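Dilani Sultana
thread, 1/14

Okay, I promised a few of you I'd write up the studio space once the keys were mine, and it's December already, so pull up a chair. This is going to run long because I run long.

2/
For anybody new: I teach bookbinding, mostly to grown-ups who swear they aren't crafty, and for three years I did it out of my dining room. Six people, one table, glue on the good chairs. My husband has been very patient about the chairs.

3/
So when a room came up in the old Molefe building I went to look at it at lunch and signed before dinner. I had a list of 17 things to ask the landlord and I think I got through four of them, and one of those was about parking.

4/
What sold me was the light. White walls, white ceiling, brown wood floor, and when everything is switched on it is so bright in there! You can thread a needle without squinting, and if you have ever taught sewn bindings to a person over 50 you know why I nearly cried.
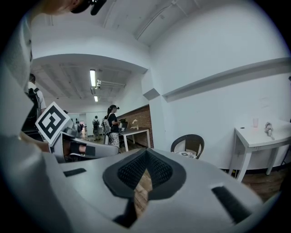
Thread by Dilani Sultana · 14 posts · 2 min read

5/
There's a low stretch of reddish-brown brick as well, along the corridor, with a white table in front of it. I wanted to paint that brick for one whole day and then I came to my senses. It warms up all the white so nicely, and I've grown very fond of it.

6/
The table in front of it has slim legs, so I don't want the cast iron press on it. The press weighs 72 pounds and it's going on a bench of its own. The white table gets the paper, the bone folders, and whoever's turn it is to bring cookies.

7/
Now, the ceiling. It has beams and pipes going across it, and a part farther back where it drops lower, with fluorescent lights. My sister said "you'll want to cover those pipes" and I said I most certainly will not – I like seeing how a building is put together. Same reason I like an exposed spine on a book, I suppose.

8/
There's also a long white ledge, or maybe it's a shelf, running along the wall on the right. I keep changing my mind about it. Finished books standing up in a row? Or jars of thread? Vote below, please, I can't be trusted.

9/
Then the square column. It sticks out of the wall and I have bumped my hip on it twice. I'm thinking hooks for aprons, if the landlord says yes to drilling.

10/
Things I've ordered so far: stools from Grustell (they stack, bless them), a big cutting mat from Zaniva, and 54 sheets of marbled paper from Drukum that I did not strictly need. The blue ones are gorgeous though.

11/
Things I still need: a rug for by the door, a kettle, a clock with a loud tick so I stop running over. If you have a kettle you don't love anymore, my messages are open.

12/
A couple of you asked about evening classes. Yes! They'll start at 6:30 and run until 9, and we'll begin with the simple pamphlet stitch so you go home with something finished the first night.

13/
And to my dining room regulars – you get first pick of the stools. You put up with the dog and the wobbly leaf for long enough.

14/
I'll post the sign-up link once I've worked out how to make one. Ledge votes are open until bedtime. So far it's mostly jars.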